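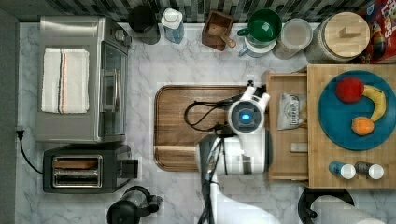 Open day at the Birkel, Mimiddale

Posted 2/14/24

Filed under: Press, Blogs, Out and about

I have complained about the Birkel on this blog for years, so when the paper announced an open day for readers I put my name down. I half expected to be turned away at the desk. I got a sticky label with my name on it and was told to wait by the radiator with the others.

For readers outside the area, the Birkel is the daily that covers Mimiddale and the villages up the valley. It used to have the whole of a building on the main street. It now has the top floor of the same building, and the rest is let to a dentist and a firm that does payroll. You go up by the back stairs. The old front door, with the name in the stone over it, belongs to the dentist.

The tour began in the newsroom. It is smaller than I expected and much quieter. Most of the talking happens by message, and a good part of the staff were out or working from home. A deputy editor took us round. She was friendly and did not dodge questions, though she did answer some of them with figures I would have liked on paper.

The one everybody wanted to ask about was the comments. The Birkel closed comments on its website in October and the local blogs, mine included, had a lot to say about it. Her account was that the paper had been getting 2338 comments in a normal week, that 644 of those had to be taken down, and that the people taking them down were the same people who were supposed to be at the council meeting. I wrote the numbers on the back of my hand, as I had left my notebook in the car.

Someone behind me said that the paper had simply got tired of being corrected. She said some of that was fair. Some of their best corrections had come from the comments, and she missed those. What she did not miss was reading what people thought should happen to the reporter who had covered the bypass. She read one out. It was unpleasant and I won't repeat it.

They are now trying a piece of software called Lusosar, which holds each comment back until a member of staff has looked at it. We were shown it on a screen. It sorts the waiting comments into piles, and the person on duty goes through the piles. The demonstration used old comments with the names taken out. I recognised one of mine from the business with the library hours. It had been put in the "review" pile for the word "lazy". I still think lazy was the right word, but I can see how it looks in a list with all the others.

I asked whether a blogger who gets a fact right before the paper does should get a credit. The answer was yes in principle. I asked how often it had happened and there was no figure for that one. I mentioned the flooding story, which I had up two days before they did, and she said she would look at it. To be fair I should add that my post had the wrong street.

After that we went by minibus to the printing works on the ring road. The Birkel no longer owns a press. Its pages are printed by Avcı, a contract printer that also does supermarket leaflets, seed catalogues and the programmes for the football. The drive takes 10 minutes if the level crossing is open. It was not.

The works were the best part of the day. We were given ear defenders and kept behind a yellow line. The press was running leaflets when we came in, and the foreman stopped it so that he could be heard, then started it again so that we could see it get up to speed. The floor shakes a little. Each page is made as a thin metal plate and the plates are changed for every job. The old plates go for scrap. A few had been put aside for visitors and I have one with the letters page on it, back to front.

The foreman has been printing the Birkel since before it moved and is not sentimental about it. The run for the paper is now short enough that getting the press ready takes nearly as long as the printing. He said the seed catalogue was harder work, on account of the colours.

We finished back on the top floor with tea and a long talk about trust. A man in a fleece said he got all his news from blogs and did not believe a word in the paper. I asked which blogs. He named one I know well, and I know that it takes most of its council coverage from the Birkel and changes the headlines. I have done the same myself on a slow week. I usually link.

I came away thinking that closing the comments was still a mistake and that the way it was announced, in a small box at the foot of the motoring page, was worse. I was told the box was put there because the front page had already gone. I asked why it had not then gone on the front the next day, and I was promised a reply by email. I will put it up when it comes.

The next open day has no date yet. Places are free but you have to ring, and parking behind the building is for the dentist only.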